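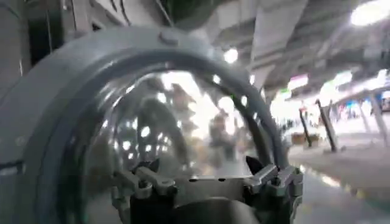 Enregistrer des démonstrations de préhension par le bord : pièces à dôme transparent

Mise à jour : 17 décembre 2019
Rédaction : Marion Laing, relecture Finlay Carnegie

Cette page décrit la collecte d'épisodes pour la tâche « couvercle » du projet Jardine. Elle suppose un bras étalonné et la caméra de poignet active.

Préparation

Vérifier le serrage des deux mors avant la première prise. Régler l'exposition en manuel : en mode automatique, les reflets du plafond sur le dôme font varier la luminosité d'une image à l'autre. Cadence d'enregistrement : 10 images par seconde, position des doigts et effort compris.

Déroulement d'un épisode

1. Placer le bras en position de départ et lancer l'enregistrement.
2. Approcher le poignet du rebord gris, doigts ouverts. Ne jamais viser la partie transparente.
3. Amener les pointes noires contre le bord intérieur du rebord, puis fermer lentement.
4. Marquer une pause de deux secondes, pièce tenue.
5. Exécuter le déplacement prévu, reposer, ouvrir, arrêter l'enregistrement.

Une série comprend 12 épisodes. Changer l'orientation initiale de la pièce à chaque épisode et noter l'angle dans la fiche.

Étiquetage

Trois valeurs sont admises : réussi, glissement, abandon. Les glissements sont conservés, car le modèle s'en sert pour apprendre la reprise. Un épisode où l'opérateur touche la pièce à la main est classé en abandon.

Contrôle des données

Relire chaque épisode en vitesse double. Le flou dû au mouvement est accepté à l'arrière-plan. Il est refusé sur les doigts pendant la fermeture. Écarter aussi les fichiers dont l'horodatage de l'effort et celui de l'image diffèrent de plus d'une période.

Le lot de mai contenait 2 838 épisodes, dont 498 écartés, presque tous pour un défaut de synchronisation. Les fichiers validés vont dans le dossier Trumau, sous-dossier « bord_interieur ». Pour les droits d'écriture, s'adresser à Sorcha Niven.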